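Hand-held grippers: pads, plates and cables
Category: Bench Help > Upkeep
Kgomotso Mtshali, February

Which parts wear first?
The jaw pads. The fabric facing creases and works away from the block well before the block itself is damaged.

When should the facing be replaced?
At 31 hours of use, or sooner if a flap has lifted over the top edge. Do not glue a lifted flap back down. Peel the facing off, clean the block with a dry cloth and fit a new piece from the Prerent kit. Leave it overnight before use.

Must both pads be done together?
Yes. A new facing opposite an old one shifts the closing point, and the zero has to be set again.

How do I check the jaws at the table?
Hold one gripper in each hand over the tray, jaws open. The inner faces should point at each other across the gap. Close slowly on nothing, then on the test items.

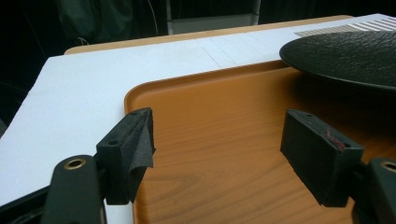
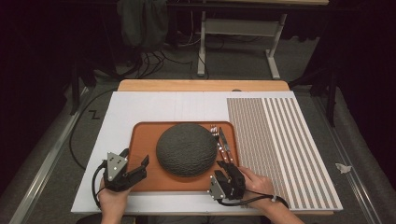 Jaw pads over the orange tray (first); both grippers held at the tray, with melon, fork and knife (second).

Do the side plates need attention?
Check the screws every Sunday. Tighten by hand with the 4 mm key. If one will not hold, tag the gripper and pass it to Hüsnü Yaman.

How should the cables run?
In a wide loop clear of the jaws. A tight bend where the cable leaves the gripper causes dropouts.

What does fault 247 mean?
The two jaw readings disagree. Unplug the gripper, wait eight seconds, reconnect and set the zero. If the fault returns, swap the cable first.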